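Toltedton kitchen cell

The Toltedton kitchen cell is a single-arm work cell used to train and test the handling of cups and other tableware. It was built by Paulauskas on the ground floor of its Hilville site and is run with Zenen control software. The layout was drawn up by Pieter Van Wyk, and the service manual is the work of Zane Stankevičius and Bijan Azimi. The current revision of the manual is dated 9 July 2025.

Setup

The cell is laid out as a home kitchen, with a double sink and a dishwasher. The arm is bolted down before the counter position is taught. Its base is leveled first, after which the tool center point is measured with the gripper closed on a steel pin. Rack positions are taught last. The dish rack over the sink is adjustable, so its end pieces must be set before teaching and left alone afterward. A shift of 8 mm is enough to make the gripper press a cup against the rods.

Grip force is set for each type of object. Cups are held on their sides by the wall, and the force is raised in small steps until the cup no longer slips during a slow wrist turn.

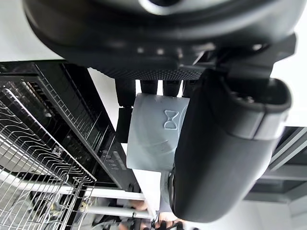
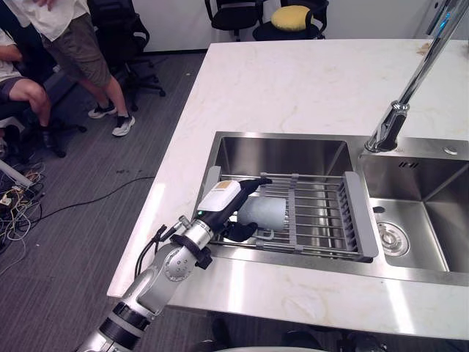 Routine care

The finger pads are wiped with a damp cloth at the end of each shift and checked for cuts. Soap film lowers their grip and is the most common cause of dropped cups. Pads are replaced in full sets after 3,000 grasps. Sets with mixed wear were tried in December and gave uneven closing.

The wrist cable is inspected every 300 hours of running time. It should hang free through the full range of the last joint, with no flat spots in the jacket. Joint bolts are checked with a torque wrench at 2,000 hours.

Faults and repair

Slow or partial closing of one finger usually points to a stretched tendon. The finger is removed as a unit and the tendon retensioned on the bench; work on a mounted finger is not advised. Zero offsets must be entered again after any finger is changed.

Drift in the rack position is handled by teaching two corner points again. If the error returns, the base bolts are checked. A log of repairs is kept by Reet Zariņš.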